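Project report, module 2, Benedikt Frerichs
Status: nearly final, refs still to be formatted

## What the project was

Find a table surface and a background that make plain white blocks easy to see. Meant for the Fernholm teaching set, where people stack and line up blocks and somebody later has to mark the edges by hand from stills. The old set was a pale grey desk against a cream wall. White blocks on that are miserable. Top edges vanish first, then the side facing the window.

Brief from the course: pick one variable, change it, measure something. I picked two (surface and backdrop) and was told off for it at the interim. Kept both but ran them one after the other so they can be read separately.

## Surfaces tried

- pale grey desk, as it was. Baseline.
- Pludari board, mid brown, slight sheen
- Carrilho black, gloss
- matte black

Brown was better than expected in the middle of the day and bad after four o'clock, when the sun gets low and the whole board goes orange. Gloss black looked great for five minutes. Then every block has a twin underneath it, upside down, and the marker can't tell where the block stops and the reflection starts. Also shows every fingerprint. Matte black: no twin worth mentioning, bottom edge reads clearly. Dust is the downside. Chalk dust especially, wipe before every set.

## Backdrops tried

Cream wall (baseline), dark blue, bright green. Only done on matte black, after the surface was settled.

Dark blue merged with the table at the back edge. You lose the horizon line, and people marking the stills complained they couldn't judge how far back a block was. Bright green keeps table and background apart with no effort. It has to be lit flat though. First attempt had a hot patch top left and a dim corner, second attempt I moved both lamps further out and it came up even.

Worry beforehand was green spill onto the white faces. Did see some when the blocks were right at the back of the table. Bringing them forward mostly cured it. I don't have a proper measurement of this, just looking at it, so take it as a note not a result.

## Block placement

Blocks standing upright, in pairs. Tried lying flat too but upright gives taller edges and is harder, because two white faces next to each other want to merge into one. That is the case worth testing. Gap between the pair was varied, no gap at all was the worst on every surface. On the grey desk people often drew one big box round both.

## Marking

402 stills in total. 223 used for the marking test, the rest dropped for doubles, a knocked block, or my sleeve. 11 people marked, each a random share, up to 60 minutes each, no one was told which surface was supposed to be good (though you can guess pretty quick).

Asked them to draw the outline of each block and tick a box if unsure. Results in short form, full sheet is in the appendix:

| Set | Unsure ticks | Comment |
|---|---|---|
| grey desk, cream wall | most | top edge lost |
| brown, cream wall | fewer | late afternoon bad |
| gloss black, cream wall | fewer | reflection marked as block |
| matte black, cream wall | few | top edge still weak on tall ones |
| matte black, dark blue | few | back of table unclear |
| matte black, green | fewest | dust |

The top edge thing on matte black with the cream wall is because an upright block sticks up past the back of the table from a low camera, so its top is seen against the wall and you are back to white on cream. Should of spotted that in planning. Green fixes it.

## Problems

Lamps. One of the Oltine lamps warms up slowly and the first stills of each session are duller than the rest. I left it on before starting from the second session onward, but session one is what it is, and that's all grey desk. So the baseline may look slightly worse than it deserves.

Didn't test coloured blocks. Green ones would obviously be a disaster on this set.

Camera height wasn't varied. Ran out of August.

## Recomendation

Matte black top, bright green behind, lit evenly, blocks kept towards the front half. Wipe down first. Leave a visible gap between blocks unless the gap is what you're studying.

Still to do: appendix B, contents page, check table numbering 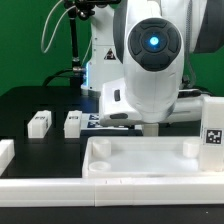
Fig. 1: White blocks upright on the matte black top, green backdrop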